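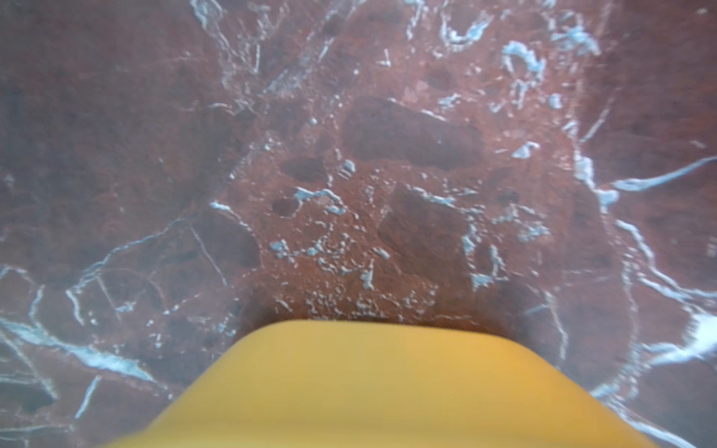
By the Cinden Home staff
December

The counter was the first thing the owner of the house in Bhatia picked, and the rest of the kitchen had to follow it. It is a red-brown marble, polished, with dark maroon pieces set in a lighter red ground and thin white and pale blue veins running between them.

"I wanted white at first," she said. "Then I went to the yard at Purkuvov and walked past this one maybe five times. The fifth time I asked what it cost."

The slab came to 900 dollars before cutting. A second yard had quoted her 800 for a plainer red stone, and she thought about it over a weekend. "It was one color all the way across. I knew I'd be bored with it."

Fitting took 2 days. The cutters asked her to mark where she wanted the sink, and she put it well to one side to save a long dark patch she liked. "It's shaped sort of like a loaf of bread. I chop vegetables next to it."

She has lived with the stone for over 20 months and is frank about the upkeep. Lemon juice is the main problem – it dulls the polish if it sits. She wipes up with a damp cloth and a little dish soap, then dries with a towel. She stopped using vinegar sprays the week the counter went in.

"My sister has the same kind of kitchen with a laminate top from Zitard, and she puts hot pans straight down on it," she said. "I don't do that here. I have two trivets and they live by the stove."

Crumbs are harder to see on it than on a pale counter, which she counts as both good and bad. At night she runs her hand across the top before turning the light off.

Next is the wall behind the stove, still bare plaster. She has tile samples in cream and gray and is leaning toward the cream.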